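Tamow Care Kit for two-arm home robots, a review after one spring of use

7 min read

I bought the Tamow Care Kit because the right gripper of our machine started to drop forks. Plates it held well, bowls also, but a fork would turn slowly between the fingers and then fall. The robot is a Castura with two arms and a camera on the head, and it works only in the kitchen. It is past the warranty, so from now on the looking after is my job.

The kit costs 66 dollars. I ordered it from Forkari, the parts shop in Dhanial, and it arrived on Mon 13 May in a flat gray case with a foam insert. The foam is cut well and every part has its own place, which I like very much, as I am a person who loses small screws.

What you get in the case: two pairs of finger pads, a soft brush, a hex driver with changeable bits, a little tube of grease, a bag of cable clips, a set of lens cloths, and a metal gauge block for checking how the fingers close. There is also a printed booklet. The booklet is the weak part and I will come back to it.

The finger pads

I began with the pads, since they were the reason for the purchase. The old ones on our right gripper had become shiny. If you pass your thumb over a new pad, you feel a grain in it, like on a fine file. On the old pads this grain was gone in the middle, exactly where a fork handle sits. The left pads were much better. Our machine uses the left arm mostly to steady things and the right arm to take them, so I think this is normal.

To change a pad you switch off the arm power, wait until the light on the gripper goes out, and loosen the small screw behind each finger. Do not pull the pad straight toward you. It sits in a groove and must slide sideways. I pulled it straight the first time and I bent the thin metal tongue a little. It could be bent back, but I was annoyed with myself for the whole evening.

The new pads go in with a click. Tamow makes them slightly thicker than the original ones, and for this reason you must teach the closed position again, otherwise the robot believes it is holding something when it holds nothing. The gauge block is for this work. You put the block between the fingers, start the closing routine from the service menu, and confirm. Then you repeat it with the thin side of the block. The block is the best thing in the kit. Before, I did this with a folded card, and the result was different every time.

The first afternoon I skipped the thin side, because the booklet says it is optional. It is not optional if you have cutlery. With only the thick side taught, the gripper was fine for bowls and still careless with spoons. I did the complete routine again and the spoons improved. For forks I had to lower the closing speed by two steps in the menu also, and this you will find nowhere in the booklet.

Cables

Our kitchen sink is a difficult place for an arm with cables outside. We have a tall faucet with a filter on the spout, a hose from it, and one more thin tube which comes from the water filter on the counter. The cables of the robot make an arc when the wrist turns, and an arc likes to catch on everything. For a long time I thought the machine had a problem in the wrist, because it stopped near the sink with a force warning. The wrist was healthy. It was the loop of the cable, which was too wide and touched the faucet.

The cable clips from the kit are simple plastic pieces, open on one side, so you do not need to unplug anything. You should put them when the arm is fully stretched. If you put them when the arm is folded, you will make the cable too short and it will pull on the connector. I put two clips on the forearm of each side and I left the loop at the wrist free, only smaller than before.

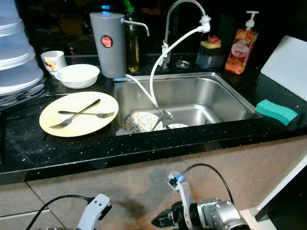 After the clips I always run the slow check. The Castura has a mode where it moves each joint from end to end at low speed, and you stand next to it with your hand on the stop button and look at the cables and not at the gripper. I do it once over the free floor and once in front of the sink, because over the floor there is nothing to catch. Move the glass things to the back of the counter before you start, or better, take them away. Oil bottles I now take away.

One complaint here. The clips are only in one size, and the cable at the base of our arm is thicker. I forced one clip over it and it jumped off at the first turn and went under the cabinet. It should not be hard for Tamow to add a few larger ones to the bag. The empty space in the foam is there.

The brush, the cloths and the grease

The brush is a normal soft brush with an angled neck. It is good for the crumbs which collect between the finger and the housing. In a kitchen there are always crumbs, and also dried soap, and the soap is worse. For the soap I use a damp cloth first, then the brush. Please do not spray anything at the gripper. The booklet is clear about that and I agree with it.

The lens cloths are for the head camera. I wipe ours every week. A kitchen camera gets a film from cooking, so thin that you cannot see it from the side, and the first sign is that the robot begins to hesitate in front of shiny things. Our counter is black granite with light specks, the sink is steel, and there is much reflection from both. When the lens has a film, the hand stops too early above the sink and then goes down in small steps, like somebody who looks for his glasses. After wiping it goes down in one movement again. There are twelve cloths in the packet. They can be washed, but mine came out of the machine with lint, so I would count them as single use for the lens and keep the washed ones for the housing.

The grease I have used only one time, on the slide of the right gripper. A very small drop is enough. I put too much, and the next morning there was a gray line on the pad and I had to clean everything again. The tube has a wide mouth and this does not help. A needle tip would be much better for this work.

The booklet

It is printed nicely, on thick paper, and it has drawings. But the drawings show a gripper of another model, with the screws on the front. For the Castura there is only a table on the last page with the torque values, and the order of the steps you must guess. If this is the first time you open a gripper, print the service sheet of your machine and keep it next to the kit. I wrote my own list with pencil inside the cover of the case:

Power off, light out.
Old pads out sideways, brush the groove.
New pads in, screw by hand, then with the driver.
Block, thick side. Block, thin side.
Closing speed down if you have forks.
Stretch the arm, check the clips.
Slow check over the floor, slow check at the sink.
Wipe the lens.

The whole list takes me less than an hour now. The first time took an evening, with the bent tongue included.

Is it worth the money?

If you count the parts separately, the pads are the larger portion of the price, and the pads alone you can get from Castura too. Those are thinner and you do not need to teach the closing position again if you stay with the same type. For a machine which only carries boxes or folds towels I would buy these and nothing more. For a machine which works with dishes I prefer the Tamow pads. They hold a wet plate better than the original pads ever did in our house, and the grain is still good after several weeks.

The block I would buy alone, if it was sold alone. The clips are useful but incomplete. The hex driver is ordinary, I have better in the drawer, though it is practical that the right bits are together in the case.

I give it 7 out of ten. With a correct booklet and larger clips I would go higher. The second pair of pads is still in the foam, and I will put it on the right gripper when the first pair gets shiny.

Comments

gripper_mum: Thank you for the thin side tip! I had skipped it as well and blamed the pads, I was ready to send the whole thing back. Did you change the left pads too or leave the old ones on?

Author reply: I left the old ones on the left. But I taught the closing position of both sides on the same day, so I know the date for both.

slowcheck: For the thick cable at the base I use hook and loop tape, the narrow type for garden plants. Not pretty. It has never come off and you can open it for cleaning.

Reader from Dhanial: The shop keeps the pads behind the counter without the kit, you have to ask for them. They did not have the block separately when I was there.

tinfoil_whisk: I disagree on the grease. The tube is fine if you put the drop on a toothpick first.

Author reply: That is a good idea, I will do it this way next time.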